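Mon 12 July

# Bat and pad maintenance: bench notes

These notes cover willow bats, pads, and gloves used at club level. They assume a bench, a kitchen scale, and a dry place to leave things overnight.

## Oiling a new bat

Use raw linseed oil. Boiled linseed contains driers and sets hard on the surface, where it does little for the wood. Check the label first: bats sold with a clear face sheet need oil only on the exposed willow at the edges, back, and toe.

1. Weigh the bat and write the figure on masking tape on the handle.
2. Pour one teaspoon of oil onto a lint-free rag, not directly onto the blade.
3. Wipe the face, edges, toe, and back. Keep clear of the splice and the maker's stickers, which lift when oil gets under them.
4. Lay the bat flat, face up, overnight. Standing it upright sends the oil to the toe.
5. Repeat the next day with half the amount. Two coats are enough for most blades.

Weigh again when finished. A gain of more than a few grams means too much oil. Over-oiled willow feels dead, and the oil can't be drawn back out.

Linseed rags can heat up and ignite if left in a heap. Spread them flat outdoors until stiff, or soak them in water and seal them in a metal can before disposal.

## Knocking in

Use a hardwood mallet or an old ball in a sock. Start with light taps over the whole face and increase the force slowly. Work the edges at an angle and never strike them square on, as this starts cracks that run with the grain. Do not hit the bottom of the toe.

Rania Ait Ali keeps a log for every bat that goes through the Oltgate nets. Her last one took 509 minutes of mallet work, split into short sessions, before a hard ball stopped leaving seam marks. A pre-pressed bat takes much less. Go by the marks and leave the clock out of it. After the mallet, play short catches with an old ball, then check the face under a lamp held low to one side. Any fresh dent goes back to the mallet.

## Small cracks

Surface cracks on the face are normal and need only tape. A crack you can slide a fingernail into needs glue.

- Flex the crack open slightly and blow out the dust.
- Run thin wood glue along it and work it in with a strip of stiff paper.
- Clamp between two scraps of softwood with wax paper on each side. Tighten until a thin bead squeezes out, then stop.
- Leave for 24 hours.
- Scrape off the bead and sand with the grain. Paper coarser than 100 grit leaves scratches that show through the tape.

Cracks across the splice or into the handle are a repair shop job.

## Replacing a grip

Cut the old grip off lengthwise with a hooked blade, pulling away from your free hand. Remove old tape residue with a plastic scraper. Dust the inside of the new grip with talc, roll it onto a cone, and push it down over the handle. If it sticks, more talc helps. Dish soap also works, but the grip then creeps for a week.

Finish the top and bottom with 3 turns of cloth tape each. The Jusska grips run short on long-handle bats. Vik grips are longer and can be trimmed with scissors.

## Pads and gloves

Wipe pads with a damp cloth and a little laundry soap. Do not soak them. The filling holds water and the cane rods can warp. For red ball marks, use white vinegar on a cotton pad and rinse it off with a second cloth.

Stuff gloves with newspaper after each game and change the paper once. Drying them on a radiator hardens the palm leather, and it splits at the base of the thumb. Ghassan Tarawneh puts his in front of a desk fan, fingers up, and has had the same pair of Londicos for 141 innings.

## Storage

Keep bats off concrete floors and out of car trunks in summer. A wardrobe is fine. If the room has central heating, check the blade in March and wipe on a very light coat of oil if the bare wood looks pale and dry.
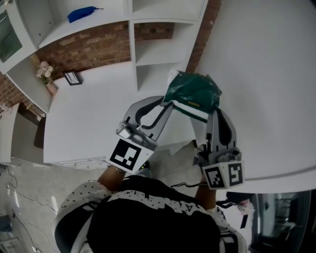
Leave the bat cover unzipped at the top when storing for more than a week. If a toe guard has come loose over the winter, glue it with contact adhesive and hold it with tape until the next day. Sand any adhesive off the edges before oiling.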